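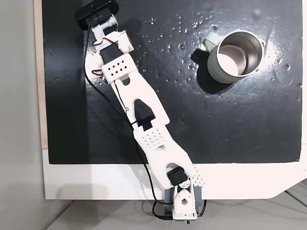
Brioche Stitch for the Impatient: Project Report
Textiles Elective, submitted Tuesday, November 7, 2023

The aim was to knit a two-colour brioche scarf from the Bumby pattern and keep a record of what went wrong. The record is longer than the scarf.

Materials
Sterberg worsted in grey and mustard, 2 balls of each. Circular needles, borrowed. The pattern asks for Verstraete merino, which costs more than my bus pass.

Method
Brioche is worked by slipping every second stitch with a yarnover, then knitting the two together on the next pass. Each row is therefore knitted twice, once per colour, and you slide the work back along the needle in between. The pattern calls this "soothing".

I cast on in January and ripped out the first attempt after losing a yarnover somewhere near the edge. Dropped stitches in brioche do not ladder politely – they take a neighbour with them. The second attempt used a lifeline of dental floss, mint flavoured.

Results
The finished piece has 401 rows by my tally and is noticeably wider at one end. I had changed tension after exams. Blocking on a Flalta foam mat helped the edges and did nothing for the shape.

Next time
Larger needles, a looser cast-on, and a stitch marker at each border. I would also choose colours I can tell apart at night.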